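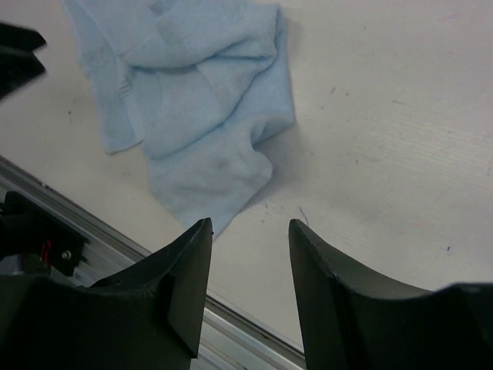
*A light blue terry towel with a woven border band.*

**FOR RELEASE 05/05/2019**

# Wavlow adds terry program to commercial linen range, with Trullus-finished cotton

Wavlow, a supplier of linen to motels, aquatic centres and aged care operators, has added a terry towelling program to its commercial range. The program covers bath towels, hand towels, bath mats and face washers. All items are woven from ring-spun cotton and finished using the Trullus low-lint process.

The range replaces the company's earlier Series 2 towelling, which was closed to new orders in March. Existing Series 2 customers may continue to draw on remaining stock under current agreements. Mixed deliveries of old and new stock will be packed and labelled separately.

## Construction

The ground weave is a three-pick terry with loops on both faces. Warp and weft yarns are cotton throughout. Side hems are lock-stitched and back-tacked at each corner, and end hems are double-folded before stitching. In earlier Wavlow towelling the end hems were single-folded and overlocked, and hem failure was the most common cause of return recorded by the company's service desk.

A flat-woven border band is placed inboard of each end hem on bath and hand towels. Band tension has been adjusted so that the band and the surrounding pile shrink at closer rates in the first laundering cycles. Uneven shrinkage at this point produces the waisted or puckered end familiar to laundry operators, which slows machine folding and reduces the neatness of shelf stacks. Face washers and bath mats have no band.

## Finishing

Trullus is a washing and tumbling sequence applied after dyeing and before hemming. It removes loose fibre that would otherwise be released in the customer's own dryers. No silicone softener is applied. Towels supplied without softener may feel firmer on receipt than retail goods, and absorb water from the first use.

Wavlow recommends one full wash before issue. Chlorine bleach should not be used on coloured items. Dryer outlet temperature should be reduced for the final part of the cycle, and loads should be removed promptly to limit creasing and overdrying of the pile.

## Colours

The program is offered in white, stone, charcoal and a pale blue. Colours are vat dyed. Minor shade variation between dye lots is normal, and sites requiring a uniform appearance should order each colour in a single lot. The lot number is printed on the carton label and on the sewn care label of each item.

Aged care and aquatic sites commonly use colour to separate linen by area or purpose. Wavlow can supply hem thread in a contrasting colour for this use, subject to a longer lead time.

## Laundry evaluation

Before release, sample towels were processed at the Wróbel commercial laundry through 100 wash and dry cycles under its ordinary accommodation linen program. Samples were withdrawn at intervals and checked for dimensional change, hem integrity, loop pulls and loss of mass. Hems on all withdrawn samples remained closed. Loop pulls were recorded on several bath towels and were attributed to contact with trolley fittings. These were trimmed and the towels returned to the load.

The evaluation was conducted on white and pale blue items only. Results for stone and charcoal will be added to the technical data sheet when testing is complete. The data sheet should not be read as a guarantee of service life, which depends on water hardness, chemical dosing, dryer settings and handling at each site.

## Ordering and availability

Towels are packed in cartons of 30 for bath sizes and 200 for face washers. Hand towels and bath mats are packed by weight, and carton contents are shown on the price list. Split cartons are not available. Standard lead time for stocked colours is roughly 15 business days from confirmation of order. Woven-in names and logos are made to order and quoted individually.

Metropolitan and regional deliveries will be handled through the Zoltus freight network. Customers with loading dock restrictions, tail-lift requirements or fixed receiving hours should note these on the purchase order. Deliveries refused on site because of missing access details will attract a redelivery charge.

Sample packs containing one of each item in a nominated colour are available to account holders. Prospective customers may request a pack through the trade enquiries desk, giving the site type, approximate linen holding and whether laundering is done in-house or by contract.

## About Wavlow

Wavlow supplies bed linen, table linen and towelling to accommodation, health and recreation operators. The company also provides linen stock audits and end-of-life collection of cotton goods for conversion to wiping cloth.

**Trade and media enquiries:** Wavlow Commercial Linen, trade enquiries desk, Monday to Friday during business hours.

*Specifications are subject to change without notice. Current data sheets take precedence over this release.*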